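# Linens and Soft Goods Forum – Storage and Sorting

## Thread: Mixed items in wire baskets – revision of the Brarkerel intake guidance

**s.nechyporuk** (moderator)

Members are invited to comment on section 4 of the Brarkerel intake guidance before the revised text takes effect on October 31, 2025. The section concerns white knit items that arrive in the same wire basket as plush pieces, straps and other small goods. The current wording reads as follows:

> White knits shall be removed from the basket first, shaken out, and placed flat on a clean surface. Plush items and straps shall be set aside until the knits have been folded.

Two sites have asked that the order be reversed. Their position is that small items are easily lost under a large cloth and should be taken out before anything else is moved. Please state which practice your site follows and for how long it has been in use.

Svitlana Nechyporuk

---

**verkuvik_linen**

The Verkuvik site supports the reversed order. Our laundry room handles 118 baskets in a normal month, and plush pieces are the items most often reported missing. In June we began lifting them out first and placing them in a shallow tray marked with the basket number. Reports of missing pieces have dropped since that time.

We would also ask that the word "shaken" be deleted. A small item resting on a sheet or a shirt will land on the floor if the cloth is shaken, and staff then have to wash it again.

---

**r_kuzmenko**

I must disagree with the previous member on the first point. Wire baskets snag knit fabric. The longer a ribbed knit remains over a rim, the more likely it is that a loop will catch on a wire end. If staff reach in repeatedly for small goods, the cloth is dragged across the rim each time. Our site at Gallardo wrote off 39 knit pieces last year for pulled threads, and the majority came from baskets of this type.

The present order protects the more costly item. I would retain it.

Roksolana Kuzmenko

---

**foldingtable30**

A question for Ms. Kuzmenko: were those pieces examined for damage on arrival? At our site we found that many pulls were already there when the basket was handed in. We now check each knit at the counter and note the result on the slip. Without that record I do not see how the damage can be charged to the sorting step.

---

**r_kuzmenko**

They were examined at the folding table and not at the counter. The point is a fair one, and I will ask that the counter check be added. I would still object to staff working over and around a cloth that hangs on the rim.

---

**wokar_stores**

The Wokar storeroom has used a third method for some years. Items resting in plain view on top of the cloth are removed first. The cloth is then picked up by a corner or a hem, lifted clear of the rim and laid flat. Anything left in the basket is taken out last. Staff are not permitted to feel about under the fabric.

Straps need a separate line in the guidance. A long strap lying across a knit should be lifted off along its full length before the cloth is moved – pulling it from one end draws the fabric with it. The present text treats straps and plush items as if they behaved alike.

---

**verkuvik_linen**

We could accept the Wokar method. It meets our concern about small items, provided that the tray is kept.

---

**s.nechyporuk** (moderator)

Thank you all. The following wording is proposed for section 4:

1. Check white knits at the counter and record any pulled threads or marks on the slip.
2. Remove plush pieces that rest on top of the cloth and place them in the numbered tray.
3. Lift straps away along their full length.
4. Raise the cloth by a corner or hem, clear of the basket rim, and lay it flat.
5. Empty the remainder of the basket.

The word "shaken" has been removed. Printed cards will be issued in a single run of 2000.

---

**r_kuzmenko**

I can support steps 1, 3, 4 and 5. On step 2, I ask that the minutes record my objection. A plush piece with a fuzzy surface may cling to ribbed fabric, and staff in a hurry will pull at it. The words "without dragging" should be added.

---

**s.nechyporuk** (moderator)

The addition is accepted.

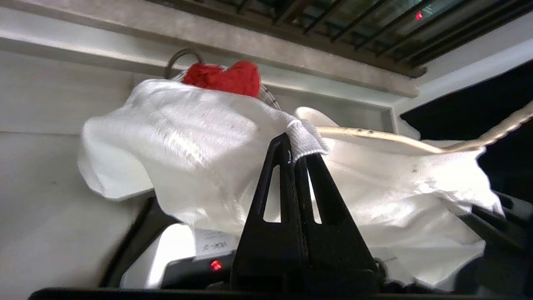
*Section 4, mixed basket: white knit cloth held at a folded corner, with a red heart-shaped plush and a beige strap.*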